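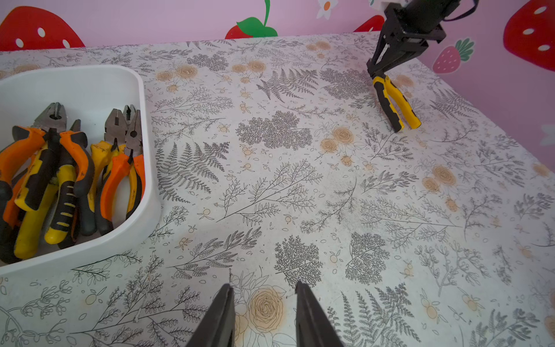 Recording the pliers task by remote control

This page covers one task from start to finish: a two-arm robot puts hand tools into a bin, and you teach it by driving the arms yourself with a pair of leader arms. It is written for people who have the Drorkik leader kit set up and have already moved the arms a few times. If you haven't done that yet, spend an afternoon on free movement first. Pick up a sponge, put it down, pass it from one side to the other.

The tools in our version are pliers. We use a white plastic bin at the left side of the table and bring the pliers in with the right arm. The left arm stays low with its fingers open and its wrist camera looking across the table, so that it sees both the bin and whatever the right gripper is carrying.

What you need

Two follower arms with two-finger grippers
Two leader arms, same left and right layout
A wrist camera on each follower, plus one fixed camera over the table
A bin with straight sides
Several pairs of pliers in different shapes
A foot pedal or a keyboard within reach for start and stop
A tablecloth (see below)

Set up the table

Clamp both follower arms before you put anything down. Push on each base with your hand. If it shifts, tighten it again, because a base that creeps during a session will spoil every recording after the point where it moved, and you will not spot it by watching the video.

Put the cloth on next and pull it flat. We went back and forth on the cloth. A plain gray one gives a clean picture and the first policy learned quickly on it, then did badly when Gilles Mallet ran it in the other room at Tukbridge. Now we use a printed cloth with ferns and roses for part of the set, and plain ones for the rest. A busy print does make thin dark handle tips harder to see on the wrist camera. Look at the camera view while you practice, and if you lose the tips yourself, add more light before you record.

Place the bin so the left wrist camera can see into it from the rest position. A little of the bin can fall outside the view. What matters is that you can see the heads of the tools that are already in there.

Check the cameras

Open the three views side by side. Move each arm to its rest position and save a still from each camera. Keep these stills for the whole project and compare against them each time you sit down. A wrist camera that has been knocked a few degrees is the most common fault we get.

Lock exposure and white balance. Auto exposure will jump each time a bright handle comes close to the lens.

Clean the lenses.

Decide how the task is done

Write the steps down before recording and stick to them. A person can grab pliers any number of ways, and if you mix them freely the policy tends to settle somewhere between two good grips and miss both. Ours reads like this:

1. Both arms at rest, fingers open.
2. Right gripper comes down over the head of the pliers and closes on the head.
3. Right arm lifts straight up until the handle tips clear the cloth.
4. Right arm carries the pliers to the bin.
5. Turn the wrist so the head ends up on top and the handles go in first or swing in under it.
6. Lower, open, lift out, return to rest.

Gripping the head leaves the two handles hanging down. They will often be slightly open, and that is all right as long as both go over the rim. Armelle Gautier tried the other way for a while, holding one handle, and the second handle kept swinging out and catching the rim.

The left arm does very little in this task. Keep your left hand on its leader anyway and hold it steady. If you let go, the arm sags and the camera goes with it. Use the left arm only when a tool already in the bin has fallen across the opening, and then push it back against the wall with one finger, slowly.

Practice without recording

Do 13 dry runs. By the end of them you should be able to finish a pair of pliers without stopping over the bin to think. Pauses get learned. If you tend to hesitate in the same spot every time, that is usually a sign the bin is in the wrong place, so move it and try again.

Watch the follower arms or the screen, but pick one. We train operators on the screen, with the table out of direct sight, since the policy will have only the cameras to go on. It is slower at first. People get used to it within a session or two.

Grip force

Drorkik passes the leader trigger straight through to the follower gripper. Squeeze until the fingers stop, then hold there. Do not keep squeezing. Metal heads are hard and narrow, and too much pressure makes them roll between the fingers. Needle-nose pliers are the worst for this. Take them close to the pivot, where the head is widest.

If a pair slips, you have two choices. Put it down and pick it up again in one smooth move, and keep the recording. Or stop, mark the recording as bad, and reset. Anything in between, such as chasing the pliers around the table, should be thrown away.

Record

Press the pedal, wait for the tone, count to two in your head, and begin. The still part at the start gives the policy a clear rest position to learn from. At the end, return to rest and count to two again before pressing stop.

Record one pair of pliers per episode. The bin does not need to be empty at the start. It is better if it varies: sometimes nothing in it, sometimes a few pairs leaning on each other with the handles tangled. Combination pliers and needle-nose pliers should both turn up as the tool being carried and as the tools already inside.

Between episodes change these things:

The spot on the table where the pliers start
Which way the head points
Whether the handles are open or closed
How full the bin is

Leave these alone within a session:

The bin position
The cameras
The lights
The person driving

A session with us is 40 episodes. After that hands get tired and the wrist turns get sloppy. Take a proper break and swap operators if you can - but start a new session file when you do.

Go through what you recorded

Play each episode back at double speed on the wrist view. Delete it if the gripper hit the rim, if the tool dropped outside the bin, or if the arm stopped for no clear reason. Keep slow but clean ones.

We kept 665 episodes for the version running now. An earlier policy trained on a smaller set could place combination pliers but left needle-nose ones lying across the top of the bin. Adding more needle-nose episodes fixed most of that.

Common problems

Handles catch on the rim. You are coming in too low. Lift higher before you cross the edge, and keep the lift the same every time.

Fingers close beside the head and miss it. Check the wrist camera still against today's view. If they match, slow down the last part of the approach.

Left arm drifts up during an episode. The operator is resting weight on the leader. Raise the chair or add an arm support.

The policy hovers over the bin and never lets go. Look for episodes where you paused before opening. Take them out and train again.

Next steps

Once the right arm works well, mirror the setup with the bin on the other side and record a fresh set. Do not flip the old video and reuse it. The cables run differently on the two arms and the wrist views do not match when mirrored.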